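Keneo Lab is looking for people who take computers apart

Posted in: Calls for participants / Paid studies
Location: on site, our workshop
Sign-up closes: end of March

Hi! I run the disassembly study at Keneo, and I'm hoping a few of you reading this have spent an unreasonable number of evenings with a screwdriver and an old desktop. If you have, please keep going, I would love to have you in for an afternoon.

The short version: we're trying to work out how much a robot arm can learn about taking apart old PCs from watching and being steered by people who are already good at it. You don't need to know anything about robots. You do need to know your way around the inside of a computer, and you need to be okay with me asking you why you did that cable first.

We finished the first round of the study (we call it Sakari, the second round is Varkora, don't ask me to defend the names) with 523 recorded attempts. Each attempt is one part coming out of one machine, start to finish, with a person steering the arm. What surprised me most was where the time went. I expected screws to be the big problem. They were annoying, sure, but the long pauses in our recordings were nearly all people deciding what to move out of the way, and then changing their minds. Experienced people paused early, for a good while, and then went quickly. Everybody else paused in little bits all the way through. When we trained the arm only on attempts from the experienced group, it did better on machines it hadn't seen before, even though that gave it far fewer attempts to learn from. So now I need more experienced people, and that's the whole reason for this post.

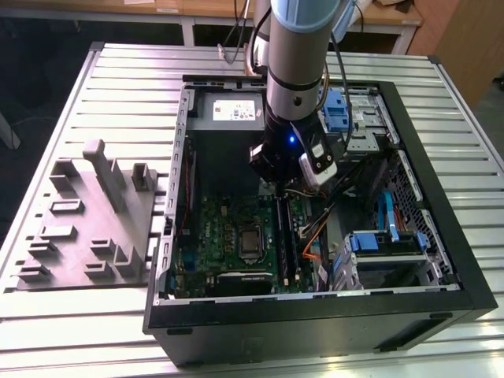 Cables are what I really want to talk about, and they're the heart of the Varkora round. A drive or a memory module has a shape that stays put, so you can plan a grip on it and be mostly right. A cable goes wherever the last person left it. Take the orange one arcing over the right side of the motherboard, with the white one running next to it and the blue SATA cable looping down by the grille: do you tuck them, unplug them, or just work around them with the gripper already down in the case? I've put that kind of question to a dozen colleagues and started a dozen arguments. We want your answer, in your hands, several times over, on machines that aren't all laid out the same way.

What an afternoon with us looks like

You come in at 1 pm and we have coffee and paperwork. Then there's a practice stretch where you steer the arm and get a feel for it (most people are clumsy at first and then suddenly they aren't, it's really fun to watch!). After that you do a set of removals: memory, drives, expansion cards, whatever is on your list. You pick the order and you can talk out loud while you work or stay quiet, either is fine. We wrap up with a chat, usually half an hour, where we play back parts of your session and you tell me what you were thinking. You're out the door by 5 pm.

Pay is 50 dollars an hour, including the practice stretch and the coffee. We also cover parking or your bus fare.

Who I'm hoping to hear from

Repair shop people, recyclers, school IT staff, folks who build and rebuild their own machines. If you've opened up more desktops than you can remember, that's you. A diploma doesn't matter to me at all. You should be 18 or older and comfortable sitting and using both hands for a couple of hours with breaks. Left-handed people, please do write, we had far too few of you last time.

The boring but important part

We record your steering, the arm's movements, video of the workspace, and your voice if you choose to talk. Your name is kept separate from all of it. You can stop whenever you like and you'll still be paid for the time you were there. The recordings will be shared with our partner group at Lykkegaard, and the goal for the finished set is 1000 attempts across both rounds.

To sign up, use the form on the Keneo studies page and put Varkora in the subject box. Tell me what kinds of machines you've worked on and which afternoons suit you. One or two lines is plenty. I read them all myself and I'll write back with a time and directions to the workshop door, which is on the side of the building next to the bike racks.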